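Chapter 3

Friction and Wear between Dry Surfaces

3.1 Why surfaces resist sliding

When one solid body rests on another, the two touch over far less area than the eye suggests. Even a planed or polished face is rough at small scale, and the load is carried by the peaks of that roughness. The true area of contact grows with the load, while the apparent area has almost no effect on it. The friction force F is therefore written as

F = μN

where N is the force pressing the surfaces together and μ is the coefficient of friction. The value of μ belongs to a pair of materials – it cannot be looked up for one material alone.
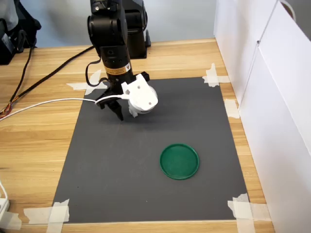 Firdevs Bozkurt objects that the rule is taught too early and trusted too long. Soft rubbers, she points out, depart from it at quite ordinary loads, and a student who has met only steel on steel will be caught out. Her objection is taken up in Section 3.4.

3.2 Static and kinetic values

Two coefficients are needed. The static value applies up to the moment of slip, and the kinetic value applies once the surfaces are moving. For most dry pairs the static value is the larger. A block loaded to 100 N on a surface with a static coefficient of 0.4 will stay at rest until the sideways force passes 40 N. 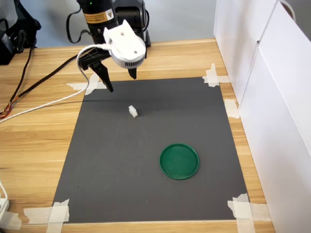 The gap between the two values is the source of stick-slip motion, heard as the squeal of a hinge or the chatter of a drawer. It can be reduced by stiffening the drive or by choosing a pair whose two coefficients lie close together.

3.3 Preparing a flat test surface

Results from a sliding test are only as good as the bed on which it is done. The sheet under test must lie flat and must not creep under load. Grease from the fingers alters the result and should be removed before each run of 20 passes. 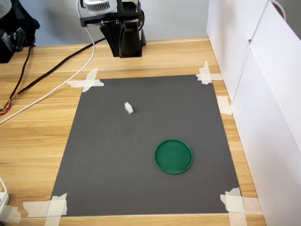
Fig. 3.1 Dark grey mat taped to a wooden tabletop.

Wear marks should be noted before the first pass as well as after the last. The Preslow tables, compiled from 3,693 single readings, give separate columns for new and used sheets.

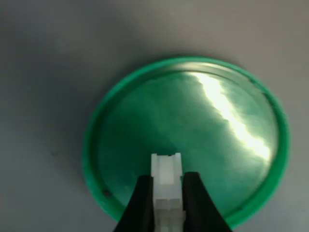 Scatter between repeated readings is normal, and a spread of roughly 3 per cent should not be treated as a fault in the method. Larger spreads call for a check on the load, the speed and the levelling of the bed, in that order.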